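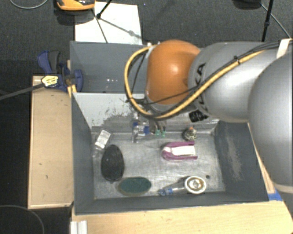
My sister's view is that a bin of small things never gets sorted, it only gets deeper, and she told me so again in November when I said I was finally going to start. She may be right! But I have been keeping odds and ends in one place or another for 40 years, and I thought it would be nice to put a little gallery page together for anyone else who has a bin like this at home and keeps walking past it.

**The gray bin**

Dark gray paint on the walls, and a floor that has had a good many things slid across it over the years, going by the scuffs. I have a real soft spot for a bin that shows its age. The far wall has the best of the scratches, and there is a long pale brownish scrape on the right that I'm rather fond of. A second gray bin sits right up against the far side - two together are much handier than one big one, I find.

The little clear bottle with the white label is lying toward the left end, close to a dark oval piece with a textured surface. Small bottles go in my first group, whatever was once in them, and anything dark and rounded goes in the second.

My list for the whole job is up to 164 items now, in 6 groups, and I keep it in an old Moltley notebook with the pages coming loose. Lids and caps are next, and I expect they'll take me most of an evening.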